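Zurdale school clothing exchange to move into former library

The Zurdale school clothing exchange will move into the former branch library on Ó Dálaigh Street, giving families a permanent place to pick up used uniforms at no charge. The town council approved the lease in February 2025 after a short discussion.

The exchange has operated out of a hallway at the community center since it began. Families bring in uniform pieces their children have outgrown and take what they need in the next size up. There is no requirement to bring something in order to take something, and no proof of income is asked for.

Gobnait Geraghty, who runs the exchange, told the council that storage has been the main problem. Racks have to be rolled out before each session and put away after it, and winter items spend half the year in boxes at private homes.

"We turn away donations in spring that we could use in fall," Geraghty said. "A family moves here in November and needs a sweater, and the sweater is in somebody's attic."

The new space is 232 square feet larger than the hallway and has a lockable back room. The lease runs for 14 months at a rent of $60 a month, with the town paying for heat. Either side can end it with notice.

Two local schools require uniforms. Both use plain black or gray polo shirts and dark pants or skirts, a policy they adopted in part so that families would not have to buy from a single supplier. The schools dropped the embroidered crest from everyday shirts several years ago, and the exchange has accepted unmarked shirts from any store ever since.

Polo shirts are the most requested item, followed by pants in the smaller sizes. Shoes are not accepted — the exchange tried them for one season and had no good way to clean them.
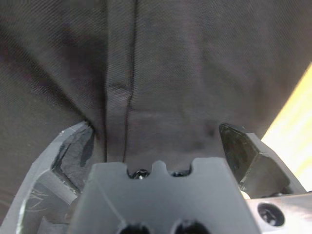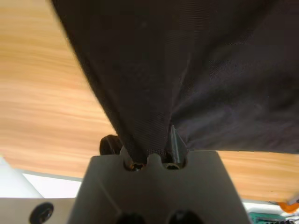
Dark fabric, close up.

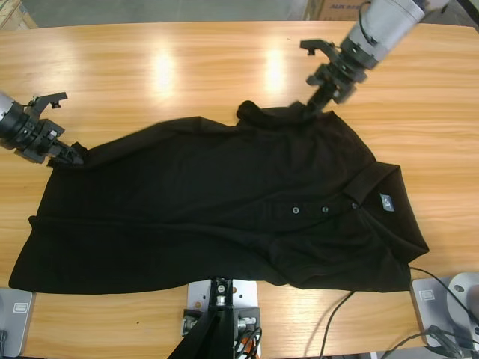 Can families from outside Zurdale use the exchange?

Any family with a child enrolled at one of the two schools can use it, wherever they live. Families whose children attend other schools may take items during the last hour of a session, after enrolled families have had a chance to look.

Donated clothing must be washed before it is dropped off. Small repairs such as missing buttons are fine. Clothing with large stains or torn knees goes to a textile recycler in the next county, and Geraghty asked that people leave those pieces out of their bags to save the trip.

Council member Ultan Fitzgerald, who sponsored the lease, said the building had been vacant since the library branch closed and was costing the town money to heat with no one in it. He said two other groups had asked about the space, but neither could commit to a full year.

"It has a ramp, it has parking, and it is on the bus route," Fitzgerald said. "I would rather see it used."

One resident asked at the meeting whether the lease would get in the way of a sale. Fitzgerald said the notice clause covers that, and that the town has not listed the property. Another resident asked about the condition of the roof. The town's building department inspected it last fall and found that the flashing over the rear door needs to be replaced. That work will be done before the exchange moves in, and the cost will come out of the regular maintenance budget.

Flusel, a local hardware store, has agreed to provide shelving at cost. The exchange has $200 set aside for it from a bake sale and expects to cover the rest through an appeal on Fundudent, a fundraising site used by both schools. The appeal will also pay for a second folding table and a full-length mirror.

Geraghty said the extra room would allow the exchange to sort clothing by size and not by school, a change parents have asked for. It will also let families try things on, which has not been possible in the hallway. A curtained corner near the front windows will serve as a changing area.

Hours will stay the same at first, with one evening session and one morning session each week during the school year. Geraghty said she hopes to add a longer session in late summer, when demand is highest and the line at the community center has sometimes reached the parking lot.

Sessions will continue at the community center until the move is finished. Donations can be left at either school office during school hours or brought to any session. Bags should be marked with the size or sizes inside.

The exchange is also looking for hangers, particularly the kind with clips for skirts and pants.

Recent items
Rear parking lot at community center to be repaved
School board sets dates for kindergarten enrollment
Bus route change near Ó Dálaigh Street begins next month
Council delays vote on sidewalk repairs
Library extends evening hours at main branch
Water main work to close two blocks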